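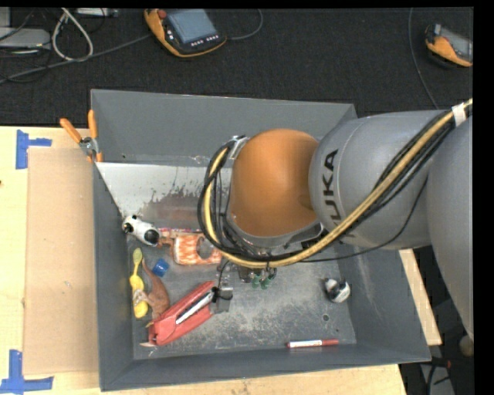 Everything starts in the bin

Bakthorpe Notes, September 2024

The owner of Woo, the secondhand toy shop on Lolton Street, does not like to start work by talking. She likes to start by tipping something out. We had barely said hello when she was up to her elbows in a bin, moving things from one side to the other and telling me what made each of them good.

"People think the fun part is the window display," she said. "The window is lovely, I love the window! But the bin is where you meet everything for the first time. You don't know what you've got until you've had your hands in it."

Woo sells used toys, and it sells them one at a time. There are no mystery bags and no tubs marked "all one price." Each animal, car, spinning top and plastic wrench gets looked at, washed if it can be washed, and given its own little paper tag. I have been in plenty of secondhand shops where the toys are the part you hurry past. This one I had trouble leaving.

Most of the stock comes in as house clear-outs and playroom clear-outs, and most of it comes in jumbled. She prefers that. When a family has already sorted everything, she says, they have usually sorted it wrong, with the farm animals put in with the dinosaurs and the good little pieces thrown away as junk.

"Just bring it as it is. Please! I'd so much rather have the whole muddle. Last year a box came in from out past the reservoir and at the very bottom, under a broken xylophone, was the gate to a farm set I'd had on the shelf since spring. It wasn't even from the same family. Same maker, same green. I made a noise and the customer at the counter thought I'd hurt myself."

Her rule for bins is that they should be big, plain and low enough to see into. Sloping sides help, she says, as small things slide down to the floor where you can get at them. She has tried pretty ones. For a while there was a row of wicker baskets, which shed bits of cane into the doll clothes, and before that some clear tubs that cracked in the cold of the storeroom. She came back to dull, tough plastic and has stayed with it.

"Gray is the best color for a bin and I will argue that with anybody. A white toy shows up, a black one shows up, and anything red practically shouts at you. I had a blue one once and lost a blue whale in it for a week."

She is just as fond of scratches. A bin that has been in use for years gets a worn patch in the floor where everything lands and gets dragged around, and she likes to see it. New ones make her nervous, she told me, laughing. They're too slippery and the marbles get going.

The sorting itself goes quickly. She works from the edge inward, starting in whichever corner has the biggest heap, and she doesn't pick things up by kind. She picks them up by condition. Clean and whole goes to the table on her left. Dirty and whole goes in the sink. Anything with a part missing goes on a tray by itself, and the tray is, I think, her favorite thing in the building.

"Those are my patients," she said. "Some of them are waiting for a wheel. Some of them are waiting for an arm. There's a crane on there that needs a hook, that's all it needs, one hook, and it'll be the best toy in the shop."

I asked how long she keeps them waiting. There was a pause, and then she admitted that the crane had been there for two years. The rest move faster. She keeps the odd parts in the drawers of a Sestodeck, a sort of stacking cabinet with shallow trays that she bought from a sewing supplier that was closing down, and she can find a wheel in it faster than I can find my keys. I tested her. I asked for something small and yellow with a hole in it, and she had five of them laid out on the counter before I had finished writing the question down.

Then there are the animals. She has a soft spot for anything black and white: cows, pandas, zebras, penguins, the spotted kind of dog. They sell well, but she says the real reason she looks out for them is that they were so often painted by someone with a brush, and the patches are never quite the same.

"Line up a few cows from the same mold and look at their sides. One's got a patch like a boot. One's got a big smear where the painter must have been thinking about lunch. I could do that all day. I have done that all day."

How does she wash them? Lukewarm water, a drop of dish soap, an old toothbrush for the feet. Hollow animals are squeezed out and left standing on their heads on a towel overnight. She never uses the dishwasher, having once opened the door on a very sad giraffe. Wooden toys get a barely damp cloth and go straight to the rack by the back window. Soft toys she sends home with herself in a pillowcase, and they go through on the gentle setting with her own socks.

Toy tools have a following of their own. Hammers, pliers, saws with rounded teeth, screwdrivers that fit nothing at all. Children who come in for something else end up on the floor with the tool crate, fixing the leg of the counter. She leaves them to it. A surprising number of grown-ups buy them too, she said, and I should confess that I went home with a little plastic hammer and have no plans to give it to a child.

I wanted to know about prices, and she was happy to tell me. Most small things are a dollar or less. Nothing in the front room costs more than $20, a limit she set when she opened and has stuck to, even for a tin garage with a working elevator that she knows she could have sold for a good deal more.

"A boy bought it. He'd been visiting it. He used to come in and send the elevator up and down and then say thank you and leave. When he finally came in with his money in a sock I nearly cried into the till."

The shop closes for two weeks each winter, and that is when the big clean happens. Every bin is emptied and scrubbed out and turned over to drain, the Sestodeck drawers come out one by one, and the things that have sunk to the bottom of every crate get another look. She talks about it the way other people talk about going to the beach. Last winter it produced a missing chess knight, the lid of a toy saucepan and a great many doll shoes, nearly all of them left ones.

For anyone with a heap of their own at home, she had some advice. Tip it all into one big container where you can see it. Do it on a table so your back survives. Let the children watch if you must, but expect to lose a third of the pile back to them as they meet old friends. Keep a bowl beside you for screws, beads and tiny wheels, and don't throw out the contents of the bowl until the very end. "Or don't throw them out at all," she added. "Bring me the bowl!"

By then the last few pieces were out and she was running her hand along the floor of the bin for strays. She found a bead, held it up to the light and dropped it into her apron pocket with the others. Then she went to the back to see what had come in that morning, and I could hear her being pleased with it before I had my coat on.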